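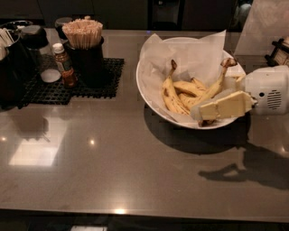 卓上の箸立てと調味料。

昼食の記録を続けている。始めたのは去年の春で、昨日の分まで入れて211食になった。何を書いて何を書かなくなったか、続きで少しずつ置いていきます。2020年2月11日、祝日なので家で書いています。

動機は単純で、昼に何を食べたか夕方には思い出せなくなっていたから。健康のためでも節約のためでもない。同じ部署のヨガ・ハリムさんに「昨日の昼、何でした?」と聞かれて答えられなかった。そのまま帰りに文具売り場でノートを買った。

ノートは方眼のA6。一食につき一行から三行。書くのは日付、店の名前、頼んだもの、値段、ひとこと。最初のころは天気も書いていたが、六月に雨の字ばかり並んで面白くなくなり、やめた。

ボレントという家計簿アプリも試した。レシートを撮ると品名と金額が入る。金額の集計は確かに楽。ただ、開くと先月の食費のグラフが出てきて、毎回そっちを見てしまう。ひとことを書く欄が二階層下にあるのも合わなかった。

二週間くらい併用して、紙に戻した。アプリが悪いというより、自分がやりたかったのが会計ではなかったという話です。会計をやりたい人には普通に勧められると思う。

211食のうち、外の店で食べたのが83食。残りは弁当か、パンか、前の晩の残り。もっと外で食べているつもりでいたので、数えたときは数え間違いかと思って二回やり直した。

勤め先はブランブリッジビルの四階。駅から少し離れていて、周りに飲食店がそれほどない。昼休みは60分。エレベーターがなかなか来ないので、実際に外を歩いて座って食べられる時間はもう少し短い。

自分の中の決まりは、昼は1,000円を超えないこと。超えてもいいのだが、超えた日は行の頭に丸をつける。罰ではなくて印。丸のついた行をあとで見ると、給料日のあとと、午前の会議が長引いた日に固まっている。

値段は税込で書く。十月に税率が変わって、店ごとに対応が違った。十円だけ上げた店、据え置いて大盛無料をやめた店、メニューを刷り直してついでに定食の並びまで変えた店。ノートを見返すと、この月だけ値段の横に矢印が多い。

「おいしかった」はなるべく書かないことにした。最初の一か月を読み返したらほとんど全部の行の末尾が「おいしかった」で、どれがどうおいしかったのか何もわからない。

代わりに何を書くかというと、たとえば「大根が四角い」「味噌汁ぬるめ」「隣の人のカレーの匂いが勝っていた」など。味の説明は下手なので、気がついたことだけを書く。これなら一行で済むし、読み返したときに店の中の様子まで思い出せる。

いちばん役に立っている項目は、意外に「席」だった。カウンターの奥、窓際、相席。書いておくと次に行ったときに選べる。冬の入口そばの席には一度座って懲りたので、ノートに「入口×」とある。

よく行くのはウィジャヤという食堂。日替わりが二種類で、魚か肉。黒板に書いてあるのだが字が達筆で、魚の名前が読めない日がある。読めないまま魚を頼んで、来てからサバだとわかる。ノートにはサバと書く。

ウィジャヤの日替わりは値段が決まっていない。安い日もあれば、1,000円ちょうどの日もある。1,000円ちょうどは丸をつけるのかどうかで少し迷って、「超えたら」なのでつけないことにした。

十一月に五日間臨時休業していて、そのあいだはずっとパンだった。戸の貼り紙には休みの期間だけ書いてあって、理由はなかった。再開した日の日替わりは鶏と里芋の煮物。ノートには「開いてた」とだけあって、味のことは書いていない。

弁当の行はどうしても短くなる。自分で作ったものなので驚きがない。「卵、ほうれん草、鮭」で終わり。鮭の字ばかり書いているうちに、鮭だけきれいに書けるようになった。

前の晩の残りを持っていく日は、行の最後に「残」と書く。カレーの残り、肉じゃがの残り、鍋の残りを煮詰めて米にかけたもの。三つ目は見た目がよくないので、自席で蓋を立てて食べた。

隣の課のズウェイラ・クポドさんが、自分も書いてみると言って十二月から始めた。彼女は昼ではなく朝食を書いている。昼は毎日ほぼ同じものを食べるので書くことがないそうだ。

見せてもらったら、自分のとはだいぶ違った。品名がほとんどなくて、起きた時刻と、食べ終わった時刻と、そのとき流れていたラジオの曲名が書いてある。食べたものは「いつもの」。朝食の記録というより朝の記録だった。

クポドさんは空欄を気にしない。書けなかった日は一行あけて次の日に進む。自分は最初のうち、抜けた日を思い出して埋めようとして、それが嫌になって一週間やめたことがある。あけておけばよかった。

その一週間の分は今も白いままです。思い出せるのは一食だけで、駅の立ち食いそば。急いでいたので、かき揚げが汁を吸う前に食べ終わってしまった。これだけ余白に鉛筆で書いてある。

ハリムさんのほうは始めなかった。「書くと、同じものばかり食べているのがばれるから」と言っていた。誰にばれるのかは聞いていない。

自分の記録でも同じものはかなりある。月見うどんが続いた時期があって、同じ店、同じ値段、同じ席。ひとことだけ違う。「黄身が端」「黄身が真ん中」「葱が多い」。続けて読むと観察日記のようになっている。

八月は冷たい麺が多い。そうめん、冷やし中華、ざるそば。冷やし中華は店によって終わる時期がまちまちで、九月の末に「終了」の紙を見た店と、十月に入っても出していた店があった。来年はこの日付をちゃんと控えておきたい。

出張の昼は少し詳しく書く。ヴィヴホルムという喫茶店で食べたナポリタンの行は、普段は三行までのところ九行ある。次にいつ来られるかわからない店だと、そうなる。

九行の内訳は、麺が太い、ピーマンが薄い輪切り、粉チーズは頼むと出てくる、皿が楕円、コーヒー付きで1,000円を超えた(丸)、壁の時計が遅れている、など。時計のせいで電車を一本逃したことも書いてある。

写真は撮らないんですか、と前に聞かれました。たまに撮るけれど、ノートとは別にしています。写真があると思うと書くほうが雑になる。逆もあって、書いたあとは撮る気がなくなる。

書くタイミングは食べた直後がいちばんいい。席で書くと待っている人に悪いので、店を出て、ビルの一階のベンチで書く。混んでいれば階段の踊り場で立ったまま。夕方まで置くと、値段はレシートで確かめられても、ひとことの欄が出てこない。

ペンは何でもいいと思っていたが、水性だと冬に手袋の先でこすれてにじむ。油性のボールペンに替えた。一月の後半から字の色が少し違うのはそのため。

ノートは今二冊目の終わりのほう。一冊目の表紙には醤油の染みがついている。いつつけたのかは、書いていないのでわからない。

読み返すのは月末に一度。集計表は作らない。読みながら、もう一度行きたい店の名前に下線を引くだけ。下線を引いても結局行かない店もあって、そういう店は翌月も下線がつく。

三か月続けて下線がついた中華の店に、先週ようやく行った。酢豚定食。前に書いたひとことは「パイナップルなし」で、今回もなかった。値段は少し上がっていた。

人に勧めるとしたら、項目は少なくしておくこと。店、品、ひとこと。値段はあとから足せる。自分は最初に八項目の表を引いて、三日目で線を引くのが面倒になった。定規は引き出しに戻した。

家族と住んでいる人は、昼より夕飯のほうが書きがいがあるかもしれない。献立に詰まったときに去年の同じ週を開ける。これは実家の母が昔カレンダーの隅にやっていたことで、二月のところには「ぶり」「おでん」「おでん」と並んでいた。

おでんが二日続くのは子供のころ少し不満だったのだが、今の自分のノートにも「おでん残」がある。しかも二日続いている。

何かわかったことはありますかと聞かれると、あまりない。午後に眠くなるのは量のせいかと思って、眠気も一か月つけてみたけれど、少ない日も眠かった。この欄も今はない。

次のノートは同じA6で、罫線のものにするつもり。方眼は字が小さくなりすぎて、夏ごろの行が自分でもところどころ読めない。「冷やし」の次が「たぬき」なのか「きつね」なのか、今日も見たが判別できなかった。

今日の昼は家で焼きうどん。キャベツが多め、鰹節は切らしていた。これから書きます。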